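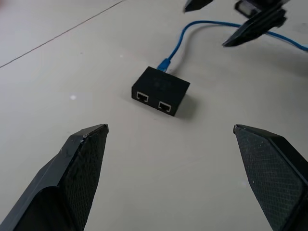
Timero replacement finger set, long-term review

The Timero set from Undano is a pair of fingers with textured pads already bonded on, sold to fit two-finger parallel grippers with the usual four-screw carriage. You get two fingers, eight screws (four spare), a small tube of thread lock and a folded sheet of instructions. The price I paid was 1,286 pesos a pair, delivered to Cabanatuan. We run a two-arm cell, so double that.

I bought two sets in March to replace the fingers that came with the grippers, which had smooth rubber pads that went shiny and let go of anything small and hard. Our cell does cable work on small network parts. One arm picks up a splitter box and holds it, and the other handles the cable end. It is light work, but everything the cell touches is slippery plastic and has to be held square.

Fitting

The sheet says 15 minutes per gripper. My first took a good deal longer and the second was close to that. The old fingers come off with a 2.5 mm key. Clean the carriage faces before you put the new ones on. Ours had a ring of old thread lock around every hole and the first finger sat on top of it, leaning in at the tip. I had it fully tightened before I noticed, and had to start again.

Put all four screws in loosely, close the gripper on a flat piece of stock, then tighten in a cross pattern. The instructions have you tighten first and check afterwards, which in my view is the wrong way round. The screws are soft. I rounded one with a worn key and was glad of the spares.

The fingers are longer than ours were, so the tool point has to be set again. This is where the time goes. I did it on both arms by touching the closed tips to a pin fixed in the table, from four directions, and averaging. Afterwards check the closed position too. Our controller still had the old zero and was reporting an object in the grip when there was none.

Weight is 162 g a pair with screws, by my kitchen scale. Enter it in the payload settings. I left it out on the right arm at first and that arm sagged a little when it was put in hand-guiding mode.
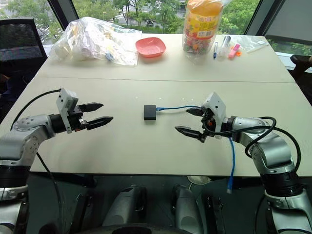

Two arms over the table, box between them, blue cable plugged in on the right.

In use

Grip on hard plastic is very good. The pads have a fine diamond pattern and it bites on matt housings without much force. I dropped the closing force by a fifth compared with the old fingers and the box stayed put while the plug was pushed home. Glossy housings are not as good but still better than before.

Cable is more of a mixed story. A network cable held across the pads is fine. Held along them, it will roll until it finds a row of diamonds to sit in, and you can lose a few degrees of twist that way. For plugging in you want to take hold of the connector body itself. The tips are narrow enough for that, though they can hide the plug from the wrist camera if you come in too steeply. We changed the approach angle on the right arm and left the other one alone.

The tapered tips are the weak point. Ours picked up chips along the edge early on, most likely from touching down on the table. A chipped edge does not seem to affect the grip, which is all further down the pad, but it does mean you should not use the tip corner as a reference when you set the tool point. Use the pin and check the result at two heights. 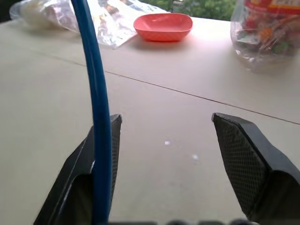
Oluwaseun Danladi
Robot cell technician, Cabanatuan

Looking after them

Pads collect dust in the pattern. I go over them with a nylon brush at the start of the shift and wipe with a damp cloth when that stops being enough. Alcohol is fine on the pads according to Undano, but it left a pale bloom on one of mine, so I now keep to water and a drop of washing-up liquid. Let them dry fully open.

Check the screws after the first 20 cycles, then weekly. Two of ours had backed off a little at the first check, both on the outer side. None has moved again. If you use the thread lock supplied, use very little. It runs down into the carriage if you are generous with it.

Cable routing matters more than I expected. With longer fingers, the cable being worked on hangs in front of the pad more often, and the wrist camera then sees a lot of blue and not much finger. If you have any automatic check that looks for the fingertips, expect to redo it. I moved the cable's starting place further along the table and added a small lift before the approach. That cured most of it.

Keep the middle of the table clear as well. We leave a bowl and some packets and jars towards the back, as there is nowhere else to put them, and the extra finger length means the arms reach nearer to that end than they used to. I shortened the far limit on both arms by the difference in length.
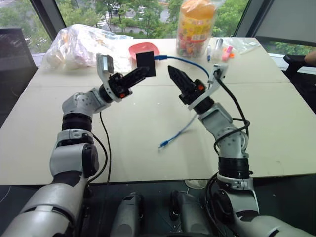

Page last changed: April 2019

Compared with the others

The other set I have used is from Trunolley, which has flat rubber pads you can peel off and replace. Trunolley fingers are cheaper over a year if you wear through pads, and the flat face is kinder to printed labels and soft packaging. They are also thicker at the tip and I could not get them around a connector body at all. For boxes and bottles I would buy the Trunolley. For small network parts the Timero is the better finger.

My main complaint about the Timero is that the pads cannot be replaced on their own. When one goes, you buy the pair. I asked Undano whether loose pads were planned and got a polite reply that did not answer the question.

Good: grip on hard plastic, narrow tips, square out of the packet once the carriage is clean.
Less good: soft screws, tips that chip, pads bonded for life, instructions in the wrong order.

I would buy them again, and have ordered one more pair as a spare. Four out of five.

Added since first posting: the tool point on the left arm has been checked again and had not shifted. The right was out by a little under half a millimetre. I suspect my first measurement, as the screws were all tight. I have redone it and will check both again when the spare pair goes on.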